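Mallcombe Forum > Money and Economy
Thread: Is the rate cut reaching anyone?

tealeaf36
The bank cut its rate in June and the papers say borrowing is getting cheaper. I rang my lender on Friday and was offered the same fixed deal as before. Has anyone here seen a difference?

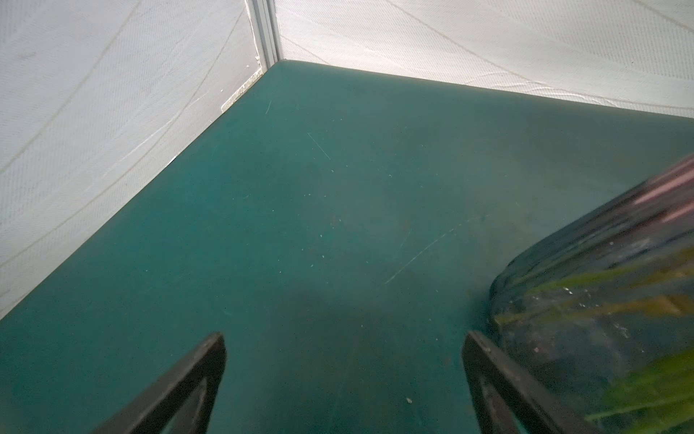 Teal tabletop, corner view

dunmore_k
Fixed deals are priced on what lenders expect, so most of that cut was in there by spring. Trackers move straight away. Mine did.

Pell
My savings rate dropped within the week. Funny how that one is quick. I keep 1000 in an easy access account with Carrasco and they wrote to me before the loan people did.

dunmore_k
Savings rates went up late as well, to be fair.

Pell
Went up late and came down early. I don't see what's fair about it.

holeck_road
I run a small shop and the overdraft is still dear. The rate matters less to me than people spending. Footfall on Holeck Road is poor and has been for months.

tealeaf36
The growth figures were meant to be good though?

holeck_road
Nationally, maybe. I don't see it in the till.

gravelpit
One shop isn't the economy. Tustura took on 4 people at the depot and they are advertising again. Wages are up on last year too.

holeck_road
So is everything those wages have to buy.

dunmore_k
tealeaf, when does your current deal end? If it's after Christmas I'd get a quote now and ask again nearer the time. Check the fee first, mine wanted 100 just to book it.

tealeaf36
February. Will ask about the fee, thanks.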